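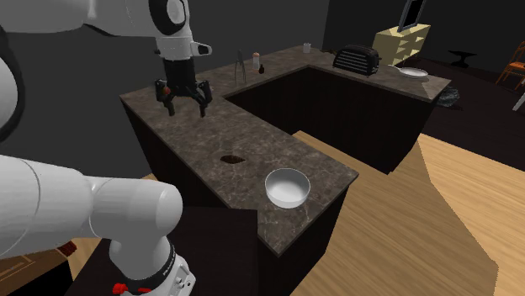
Simulated view: robot arm above a kitchen countertop.

Progress report to the Weton Fund
Palar Militia Records Project
Sep 28, 2024

Dear friends at the Fund,

It has been a full and happy half year, and I hardly know where to begin, so I will start with the muster rolls, as those were what you so kindly gave us the money for. When I last wrote, in March, we had only just brought the boxes over from the old drill hall at Grindus, and I'm afraid I was rather gloomy about the damp. I am glad to say I was too gloomy! Of the 29 volumes, all but six have now been cleaned and read from cover to cover, and the names are going into the index as quickly as Chun-yin Ho can check them.

Chun-yin has also sorted out the muddle over the two Palar companies. The older histories treat them as one body, but the rolls show that the Grindus men kept their own captain and their own drum for years after the merger, and grumbled about the new coats in letters to the county (we have copied the best of these, and they are a joy to read). He is writing this up for the booklet, which has grown to 60 pages and may need a firm hand.

Our costs are close to plan. We did spend $600 more than we meant to on archival boxes, the first batch being too shallow for the pay ledgers, and we covered it from the travel line. The trip to see the Pan family letters has been put off until spring as a result, though the family has been very patient with us and is happy to wait.

Still to do: the six remaining volumes, two of which have pages stuck together and will go to a paper conservator; the captions for the map of training grounds; and the index of places, where spelling is giving us no end of trouble. We would be grateful for a word from you on whether the booklet can be printed out of next year's grant.

With warm thanks, as ever,
Modupe Nwachukwu
Project lead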